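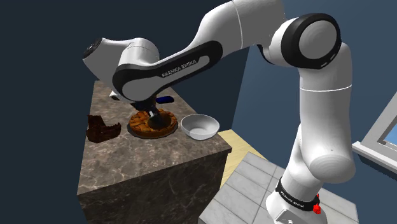 머릿수건은 그냥 네모난 천을 뒤집어쓰면 되는 거 아니냐고, Debashish Ekanayake 님이 지난 4월에 물어보셨어요. 영화에서는 다들 그렇게 쓰고 나오는데 왜 자기가 쓰면 자꾸 뒤로 흘러내리느냐고요. 그 메일에 답을 쓰다가 너무 길어져서 결국 이 페이지가 생겼습니다. 중세 유럽 여성의 베일과 윔플, 그러니까 머리에 쓰는 천과 턱 밑을 감싸는 천 이야기만 모았어요. 옷 본체(코트, 커틀 같은 것)는 따로 정리하는 중이니 조금만 기다려 주세요!

자주 받는 질문

베일이 왜 자꾸 흘러내리나요?

십중팔구 밑에 아무것도 안 쓰셔서 그래요. 베일은 머리카락 위에 바로 얹으면 당연히 미끄러집니다. 특히 막 감은 머리는 최악이에요. 이마를 두르는 띠를 먼저 매고, 거기에 핀으로 고정하셔야 해요. 저는 띠를 리넨으로 만들어서 두 겹으로 접어 쓰는데, 폭은 손가락 두 개 정도면 넉넉합니다. 실크 띠는 보기엔 예쁜데 이것도 미끄러워서 저는 포기했어요.

윔플이랑 베일은 뭐가 다른가요?

윔플은 턱 밑과 목을 덮는 천이고 베일은 그 위로 머리에 쓰는 천이에요. 윔플을 먼저 두르고 양 끝을 정수리 쪽에서 고정한 다음 베일을 올립니다. 필렛이라고 부르는 머리띠까지 쓰면 13세기 느낌이 확 살아요. 그런데 옛날 문헌에서는 단어를 꽤 섞어 썼기 때문에, 책마다 이름이 달라도 너무 스트레스 받지 마세요. 저도 처음엔 표까지 만들어 가며 정리하려다가 그만뒀습니다.

수녀님처럼 보이는데 제가 잘못 쓴 건가요?

이 질문 정말 많이 받아요 ㅎㅎ 결혼한 평신도 여성들도 윔플을 썼고, 바깥세상 유행이 바뀐 뒤에도 수도복에 그 모양이 오래 남아서 지금 우리 눈에 그렇게 보이는 거예요. 그래도 신경 쓰이신다면 베일 색과 옷 색의 대비를 줄여 보세요. 까만 옷에 하얀 베일이면 뭘 해도 수녀님입니다. 겉옷을 초록이나 꼭두서니 빨강으로만 바꿔도 인상이 아주 달라져요.

천은 어떤 걸 사야 하나요?

얇은 평직 리넨이요. 저는 Pikotier에서 제일 얇은 걸로 주문하는데, 거기는 색 이름이 좀 헷갈리니까 꼭 견본부터 받아 보세요. ‘우유색’이라고 해서 샀더니 거의 노란색이 온 적이 있어요. 면은 값이 싸고 연습용으로는 괜찮지만 떨어지는 모양이 다릅니다. 폴리에스터 시폰은 말리고 싶어요. 불 피우는 행사에 쓰고 가시면 위험하기도 하고요.

모양은 네모가 맞나요, 반원이 맞나요?

둘 다 씁니다. 네모는 뒤에 자연스럽게 주름이 모이고, 반원은 얼굴 옆선이 깔끔해요. 그림이나 조각만 보고 원래 재단을 알아내기는 어려워서 저는 단정해서 말하지 않는 편이에요. Rendimville 모임에서 이걸로 점심시간을 다 보낸 적도 있는데 결론은 안 났어요. 처음이시면 네모부터 만드세요. 나중에 반원으로 자르는 건 되는데 반대는 안 되잖아요.

가장자리는 꼭 손바느질해야 하나요?

꼭은 아니지만 베일만큼은 손으로 하시길 권해요. 얼굴 바로 옆에 오는 부분이라 재봉틀 땀이 제일 잘 보이거든요. 말아 감침질로 하면 천이 얇아서 금방 손에 익습니다. 저는 한 장 두르는 데 6시간 걸렸어요. Gülizar Akbulut 님은 그거 반나절이면 된다고 하시던데, 그게 그거 아닌가요?

풀은 어떻게 먹이나요?
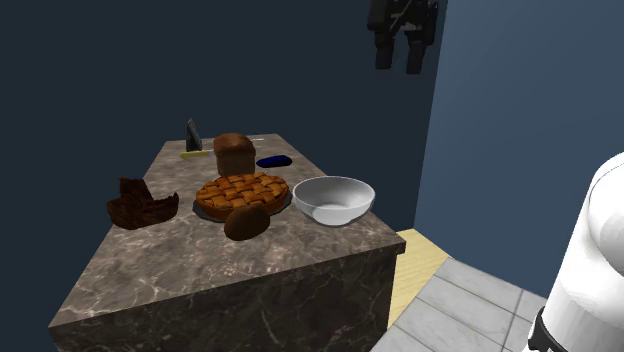

풀 먹이기는 밀 전분으로 시작하시는 게 제일 편해요. 찬물에 전분을 곱게 풀고 저어 가며 끓인 뒤, 손을 넣어도 될 만큼 식혀서 씁니다. 농도는 천마다 다르니까 자투리에 먼저 해 보시고요. 담글 그릇은 조리대 오른쪽에 놓인 하얗고 둥근 그릇처럼 입구가 넓은 모양이 좋아요. 좁은 데다 구겨 넣으면 풀이 얼룩덜룩 먹더라고요. 꺼내서는 비틀어 짜지 말고 수건 사이에 넣어 꾹꾹 누르세요. 반쯤 말랐을 때 다리면 주름이 제일 잘 펴집니다. 아, 그리고 모든 베일에 풀을 먹일 필요는 없어요! 부드럽게 늘어지는 모양을 원하시면 그냥 다려서만 쓰셔도 예쁩니다.

핀은 몇 개나 필요해요?

제 경우에는 띠에 2개, 나머지는 그날그날 달라요. 핀은 가늘수록 좋고, 굵은 건 리넨 올을 벌려 놓습니다. 저는 Jivmont에서 나온 황동 핀을 쓰는데 끝이 좀 무디게 오는 편이라 고운 사포로 한 번 갈아 줘요. 38개들이 한 통이면 오래 쓰겠지 싶었는데 풀밭 행사 한 번 다녀오면 꼭 몇 개씩 없어지네요. 옷핀은 안 보이는 안쪽이라면 저는 눈감아 드립니다.

안경을 쓰는데 괜찮을까요?

네, 쓰세요. 안 보여서 넘어지는 것보다 백배 낫죠. 안경다리를 윔플 안쪽이 아니라 바깥쪽으로 걸치면 귀가 덜 아파요. 벗었다 썼다 하기도 쉽고요.

더운 날에도 쓸 수 있나요?

의외로 쓸 만해요. 얇은 리넨이 뒷목 햇볕을 가려 줘서 저는 한여름에 오히려 베일을 찾게 되더라고요. 윔플은 얘기가 좀 다르고요, 턱 밑에 땀이 차니까 여벌을 하나 챙기세요. 낮 세 시쯤 한 번 갈아 쓰면 살 것 같습니다.

만들어서 팔기도 하시나요?

아니요, 죄송해요. 제 것 만들기에도 손이 모자라요. 완성품이 필요하시면 Ateş 공방에 문의해 보세요. 주문이 밀려 있을 때가 많으니 행사 날짜를 먼저 알려 주시는 게 좋습니다.

여기 없는 질문은 어디로 보내나요?

메일로 주세요. 사진을 붙이실 때는 앞모습하고 뒷모습을 다 보내 주셔야 어디가 당기는지 제가 볼 수 있어요. 글은 400자 안쪽으로 부탁드려요 (제가 답장을 길게 쓰는 사람이라서요). 답은 보통 밤에 몰아서 씁니다.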